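From: Eulalia Medina
To: Waststead tenants list
Subject: Re: Hard rubbish and the June bin changes

Hi all,

Patricio wrote on Monday:

> Can someone confirm what we're paying for bins next quarter? I was told $449 a unit and my neighbour was told $565. Also, is the soft plastics cage going or staying?
>
> Patricio Toledo

Both figures are right. The details are below.

## Charges

- $449 covers general waste and recycling, emptied weekly.
- $565 is the same with the green bin added. Upstairs units don't need it.

Vandness will invoice in June. If yours is wrong, write to Nahuel Domínguez before you pay it – refunds take them a full quarter.

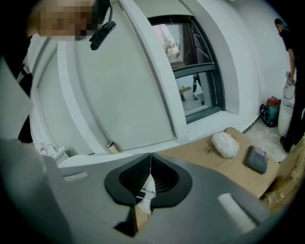

## Soft plastics

The cage stays until the Gredix contract runs out. Clean, dry film only, please. The last load was rejected over food trays and cost us $350.

Cardboard goes flat in the blue skip. Polystyrene doesn't go in either one. 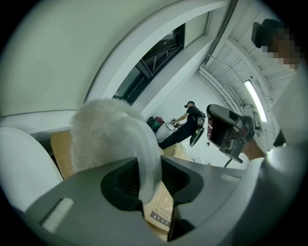 ## Hard rubbish

Joaquín Cisternas has the booking sheet. One collection per unit per year, kerb side of Escobar Lane, out the night before. No mattresses, paint or gas bottles. Textiles in good nick can go to the op shop instead, and the council depot takes e-waste at no charge.
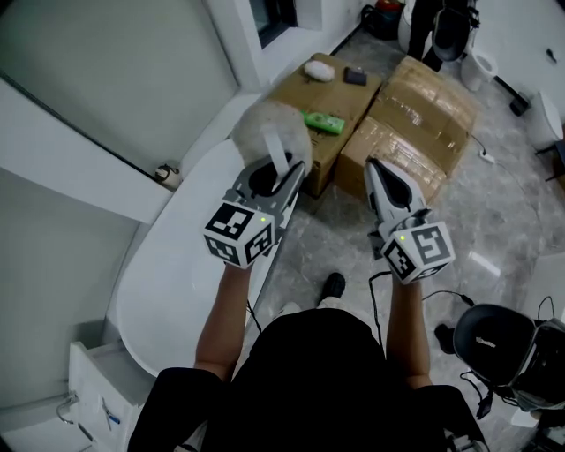
*Small white room, grey marble-pattern tiled floor, cardboard box to the right.*

Sebastián still has two spare keys to the bin enclosure if anyone is short.

Eulalia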